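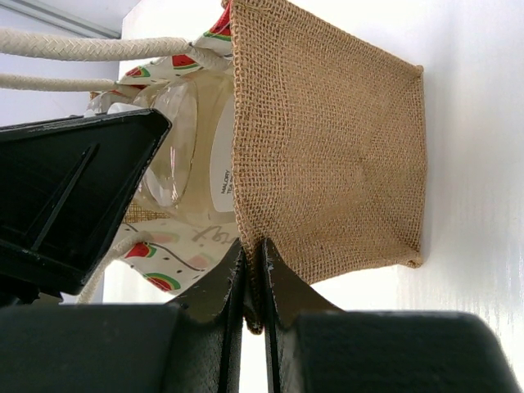 Figure 1. Burlap gift bag on its side, with cotton rope handles, watermelon-print wrap and a glass jar at the mouth.

Sinuscombe Gift Packing Project: Progress Report to the Prumov Fund
Jan 29, 2025

1. Scope of this report

This report covers the work done since September on the packing of jar gifts in reusable bags. The grant pays for bags, wrap material, packing bench time and handling checks. It does not pay for the contents of the jars, which are bought from Kuipers under a separate order and are left out of the figures below.

2. Work completed

The first lot of 287 bags was received and checked on arrival. Of these, 11 were set aside. Most of the rejects had side seams that had opened far enough to let a finger through. The others had a handle rope fixed higher on one side than the other, so the bag hung at a slant when loaded. Slight fraying along a folded seam was accepted, as it is normal for open-weave jute and does not affect strength.

The packing sheet was rewritten in November. The current order of work is as follows. Wrap the jar in printed fabric. Stand the bag up, open the mouth fully and lower the jar in base first. Tuck the loose ends of the wrap down between the jar and the bag wall. Bring both handles up and check that neither rope is caught inside. The earlier sheet had the packer line the bag first and add the jar afterward. The lining slid down with the jar and bunched at the bottom, and the job had to be done over.

A trial batch of 92 bags was packed to the new sheet and moved by van to the Celtell store room and back. Each bag was opened on return and the wrap, jar and handles were inspected. No jar was broken. In 2 bags the wrap had worked loose from the jar. Both had been packed with a short piece from the end of a roll, and short ends now go into the scrap bin.

3. Materials

Bag. Tan burlap, coarse weave, flat front panel. The bag stands without help when loaded but falls over easily when empty or when the load sits off center. The lower corners are soft and fold under if the bag is set down at an angle. A card base was tried and dropped: it held the corners square but scratched the jar.

Handles. Cream braided cotton rope. The braid is tight and holds its shape well. The ropes are long for a bag of this size and tend to fall across the opening during packing. Packers now lay them over the outside of the bag before starting. Shorter ropes have been priced for the second lot.

Wrap. White with a watermelon slice print, black seed dots and dark gray cursive lettering. The lettering runs at an angle to the slices, so there is no single right way up and less material is lost in cutting. The wrap is thin. It protects against scuffing but gives little padding.

4. Problems and open points

Burlap sheds fiber on the bench and on the wrap. Brushing the bags outdoors before packing reduces this but adds a step that was not in the original time estimate. The estimate will be corrected in the next budget sheet.

Bags laid on their sides allow the jar to slide toward the mouth. Upright storage is preferred — the shelves at Sinuscombe are deep enough for this, the ones at Celtell are not. A simple tie across the handles is under test. Results so far are too few to report.

There is still no agreed place for the gift tag. Tying it to the rope is quick, but the tag gets crushed when bags are stacked. Placing it inside the wrap hides it.

5. Spending

Spending on bags and wrap is within the approved amount. Bench time is over plan because of the repacking described in section 2 and the added brushing. No extra funds are requested at this stage. We ask for approval to move the unspent transport line to bench time.

6. Next period

Order the second lot of bags with shorter handles. Finish the tie test. Settle the position of the tag. Repeat the transport trial with upright and side storage in separate loads — the first trial mixed the two and the results could not be split.

Comments (3)

packingbench2
Agree on the ropes. Please also ask about a wider mouth, the big Kuipers lids catch on the weave going in.

store_celtell
We can take out every other shelf on the left wall if that gets the bags upright. Need a week's notice.

rowan_tree
Is the watermelon print staying for the second lot? Would like something plainer for winter.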